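El taller que dejó de decir que sí a todo

En Birkolgate, la nave de Prevedcombe se reconoce por la puerta azul y por el montón de recortes de acero que espera al chatarrero junto a la valla. Dentro trabajan seis personas. Hasta hace poco hacían de todo: barandillas, bancadas de máquina, soportes para aire acondicionado, remolques agrícolas y alguna verja de jardín para un vecino con prisa.

Davina Ogilvie, que dirige el negocio desde que se jubiló su padre, decidió en abril dejar la mitad de esos trabajos. Se quedó con el plegado de chapa y la soldadura TIG de acero inoxidable para la industria alimentaria. El resto lo deriva a otros talleres de la comarca.

«Perdíamos dinero con las verjas y no lo sabíamos», explica. «Cada una tenía su medida, su dibujo y tres visitas a casa del cliente. En la factura parecía un buen trabajo, pero esas visitas no las cobraba nadie».

El cambio empezó con una hoja de cálculo. Durante un invierno entero, los soldadores apuntaron las horas de cada pedido, incluidas las de preparar bordes, buscar material y limpiar. En los encargos sueltos, la preparación se comía más tiempo que la propia soldadura. En las series cortas para Ezzat, un fabricante de cintas transportadoras que compra a Prevedcombe desde hace años, ocurría lo contrario.

Con esos datos, el taller vendió una cizalla vieja y dos equipos de electrodo, y compró una plegadora de segunda mano. Pliega chapa de hasta 2 milímetros en las piezas más habituales, sobre todo cubiertas, tolvas y bandejas. Llegó en un camión que no cabía por la puerta y hubo que descargarla en la calle.

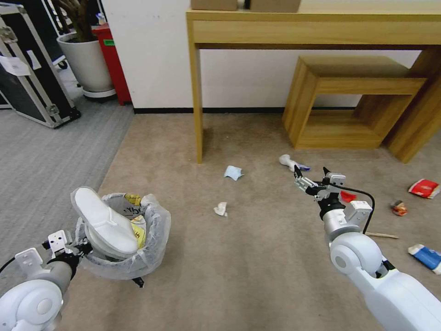

La plegadora trajo sus propios problemas. El inoxidable recupera parte de su forma después del doblado, y las tablas que venían con la máquina estaban pensadas para acero al carbono. Siham Amrani, la encargada de producción, pasó varias semanas doblando probetas y midiendo ángulos hasta tener una tabla propia, que ahora cuelga plastificada al lado del mando.

«Cambias de proveedor de chapa y tienes que volver a comprobarlo», dice Amrani. «El certificado pone lo mismo, el espesor es el mismo, y el ángulo sale distinto».

También hubo que separar zonas. El inoxidable se contamina con el polvo de amolar acero corriente y termina con manchas de óxido, algo que un cliente del sector alimentario no acepta. Los discos, los cepillos y las mordazas llevan una marca de pintura verde y no salen de su banco. Al principio costó – más de un cepillo acabó en la basura por haberse usado donde no debía.

El primer pedido grande con la nueva organización fue de Bulerum, una planta de envasado de legumbres que necesitaba 900 bandejas perforadas. La perforación se encargó fuera y el plegado y las esquinas soldadas se hicieron en casa. Un lote volvió por rebabas en el canto interior. Se repasó a mano y desde entonces hay un control más antes de embalar.

Ogilvie no esconde que algunos clientes de siempre se molestaron. Un ganadero que llevaba allí sus remolques desde los tiempos del padre estuvo meses sin saludarla. A otros les pareció bien en cuanto tuvieron el teléfono de alguien que les resolviera el arreglo.

Queda pendiente la extracción de humos, que se diseñó para otra distribución de los bancos y deja un rincón mal cubierto. El presupuesto está pedido. Mientras tanto, en ese rincón se guardan los palés y se suelda en el lado contrario, junto al portón.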